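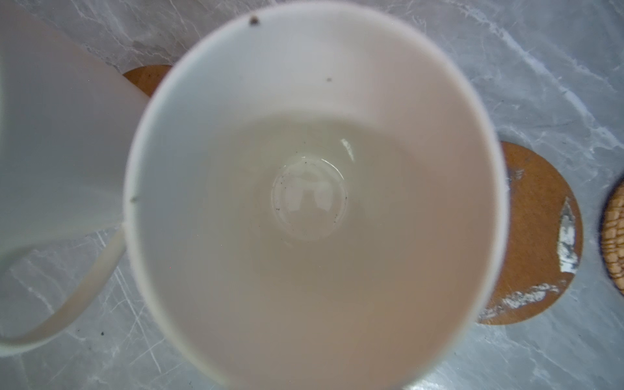 Figure 3. Mug interior from above. Note the clear liquid on the base, the dark specks on and near it, and the single dark brown speck on the rim.

Unit 3: Inspecting Cups and Mugs by Eye
Dish Room Practice, Quinlan building
Instructor: Warrick Wihongi

3.1 Scope
Covers handled drinkware in white or pale ceramic. Glass and steel are handled in Unit 4. Read the Revow detergent sheet before the November practical.

3.2 Terms
Residue – any solid left on a surface, whatever its source.
Retained liquid – liquid lying on the base. Its presence says nothing about whether the piece has been washed.
Glare – light returned from a shiny or wet surface. Glare is not a defect, but it can hide one.

3.3 Zones
Zone A is the rim, including its outer edge. Zone B is the inner wall. Zone C is the base and the ridge where base meets wall. Zone D is the handle and the places where it joins the body.

3.4 Method
Hold the mug under the bench lamp and look straight down. Turn it by the handle through one full circle, then tilt it so that the glare moves off the area it covered. Pour out any retained liquid and look at Zone C again. Grains that were under the liquid may move or pour off with it; those that stay are recorded.
Shading on a curved white wall is often mistaken for staining. If the tone changes gradually and shifts when the mug is turned, record nothing. A stain keeps its place and its outline.

3.5 Reading Figure 3
Zone A: one dark brown speck. Zone B: one small gray speck, upper wall. Zone C: tiny dark specks, mostly at the left and lower edges of the base. Zone D: one tiny dark mark at the rim where the handle joins.
Result: reject, all four zones. The type of residue cannot be settled by eye and is left blank on the sheet.

3.6 Rewash
Rejected pieces go back by hand, not in the rack. Water at 62 °C, soft brush, Zone C first. Inspect again after draining. A piece rejected 2 times goes to Nilton Agudelo for soaking.

Reading for next session: Grultutbridge handout, page 17.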